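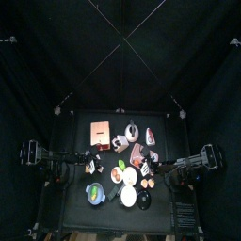 Section 4: Setting Up Your School in Brandent

Complete this section before you invite families to the parent portal. You will need an administrator login and the enrollment list for the coming year.

4.1 Add your campuses

1. Sign in and open Settings, then School Profile.
2. Type the school name as it should appear on report cards and letters.
3. Select Add Campus. Enter one campus at a time, for example Hurnmont Lower School, then Hurnmont Middle School.
4. For each campus, choose the lowest and highest grade. Montessori and mixed-age rooms go under Multi-Age, which is at the bottom of the grade menu.
5. Select Save Profile.

Note: Campus names can be up to 43 characters long. Longer names are shortened on printed attendance sheets but not in the portal.

4.2 Import the enrollment list

1. Open Students, then Import.
2. Download the blank template and paste your list into it. Leave the column headings as they are.
3. Check that each student has a last name, first name, birth date, grade and campus. Other columns may be left blank.
4. Save the file as CSV and select Upload.
5. Review the preview. Rows with a problem are marked in red and can be corrected on the screen.
6. Select Confirm Import.

A single file can hold 2000 rows. Larger schools should split the list by campus.

Caution: Do not import the same file twice. Brandent matches students by ID number, and students without an ID will be added again as new records. To remove duplicates, see Section 13, Merging Records.

4.3 Create homerooms

1. Open Classes, then Homerooms, and select New.
2. Enter the room name and choose a teacher. Teachers must already have a staff account (Section 3).
3. Tick the students to place in the room, or select Fill by Grade.
4. Select Save. Repeat for each homeroom.

The percentage beside each grade shows how many students have been placed. Every grade should read 100 before you go on to Section 5.

Note: If your school used Wolell or Khoo before, homerooms from the old system are not carried over. Past attendance and grades can be brought in later from the Archive page.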